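How to read a news story about a gene editing study
Ferdinand Koller | Gamdale Science Notes

Stories about gene editing tend to arrive in bursts, usually after a conference or when a journal puts out a press notice. Most are written in a day. With half an hour and an internet connection you can usually work out how much weight to give one of them. These are the steps I use with the evening reading group at Ostgate, and they need no science beyond school level.

Step 1. Find the paper

Look in the story for the name of the journal and at least one author. Put both into a search engine with a keyword such as the disease or the gene. If the story names no journal, look for the words "preprint" or "presented at". A preprint has been posted by its authors before other scientists have checked it for a journal. A conference talk may have no written version at all.

If you can only reach the summary at the top of the paper (the abstract), carry on with that. Many authors also post a free copy on their university page.

Step 2. Write down what was edited

You want one of four answers: cells in a dish, animals, body cells in a patient, or embryos. Headlines often skip this. An edit made to a patient's blood cells stays with that patient. An edit made to an embryo could be passed on to children, and in many countries it may not be used to start a pregnancy.

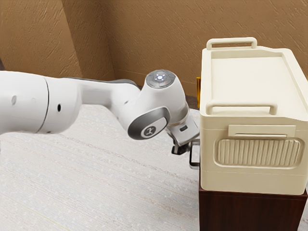 Write the answer at the top of your notes. If the headline says "cure" and your note says "cells in a dish", you already know a good deal about the story.

Step 3. Find the numbers

Look for how many patients, animals or embryos were included, and how many of them had the result being reported. Percentages on their own are not enough. "Two thirds improved" may mean two people out of 3. Go to the first table in the paper if you can, as it normally gives the starting group.

Check also how long they were followed. Some early trials report after a few months, and a later paper on the same patients may read differently.

Step 4. Look for off-target edits

The editing tool can cut in places it was not meant to. Search the paper for "off-target" and "mosaic". The second word means that some cells carry the edit and others do not, a common problem in embryo work. Note which method was used to look, and whether the whole genome was read or only a list of likely sites. A short list will miss things.
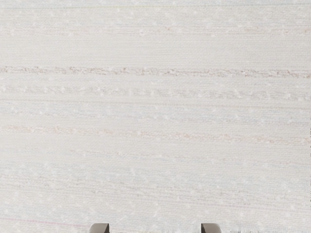
Step 5. Check approval and funding

Near the end of most papers there is a statement on ethics approval and another on competing interests. Read both. A company stake does not make a result wrong, but it belongs in your notes.

Step 6. Write your own summary

Keep it to 200 words or fewer. Say what was edited, in how many, for how long, and what is still unknown. Verena Plattner, who ran the group before me, had people write theirs before rereading the news story, and I would keep to that order.

The next sheet covers press releases and will be ready in June.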